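The Planner Is Fine. Read the Logs.

Every robotics team I know has a planner it is proud of and a log viewer it is ashamed of. At Gruton we spent June arguing about trajectory smoothing, in meetings with slides. The tool that lets us replay a failed grasp was written by Kaiwen Zhong over a long lunch, and it crashes if you scroll too fast.

Guess which one found the bug.

We had 107 failed grasps and a handsome theory blaming the controller. Kaiwen's ugly viewer showed 35 of them with the camera clock and the finger clock out of step. The controller was doing what it was told, only late.
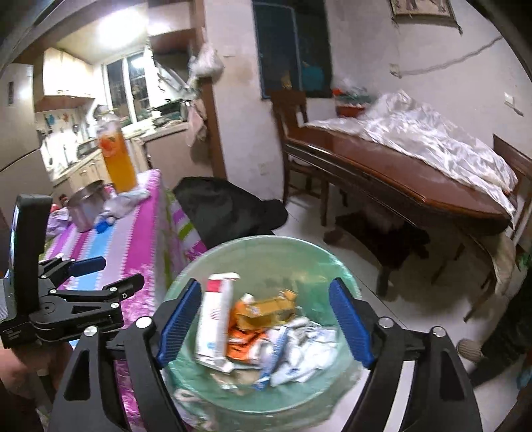

Fingers open around the green bin, with the striped tablecloth to the left.

A home is rough on perception code. A translucent bin with a liner over its rim has edges that are a matter of opinion, and a segmentation model has plenty of opinions. I would like to see those next to the finger width, on one timeline, without exporting 2 files first.

Solange Siqueira wants a new planner by fall. She will probably get it – planners demo well. I have asked for a scroll bar that works.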